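Picking cell keeps dropping bubble wrap, is it the cups or the settings?

Posted in December by shelfend_2

We run a Revow picking cell and it faults on anything wrapped. The supplier says fit Hukarex cups and all will be well. I have my doubts, as the old cups managed boxes perfectly. Before I spend money, what would you check? 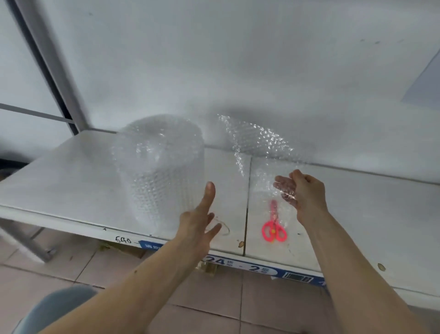 PRUTUTPORT, December – Bubble wrap on the shelf, with the scissors lying under the loose sheet. Fault log stands at 1,516 entries, nearly all "vacuum not reached".

gantrygrump
I wouldn't buy anything yet. Bubbles leak round a hard cup whatever name is on it. Isolate the cell, dump the air, pull the filter and look at the cup lips for nicks. Then try the cell on a flat box. If it holds, your vacuum is fine and the wrap is the trouble. And get the scissors and that curl of plastic off the shelf before you run it. Strands like that end up in the filter.

oldcog72
New cups fixed ours. Kaufmann ones though.

gantrygrump
Fixed it for how long? Did you clean the filter at the same time?

oldcog72
Yes, same day. Fair point.

Related
Vacuum gauge reads low at start-up
Resetting the shelf height on a Revow
Filter clogged again after 2 shifts

Contact us | Copyright | Back to top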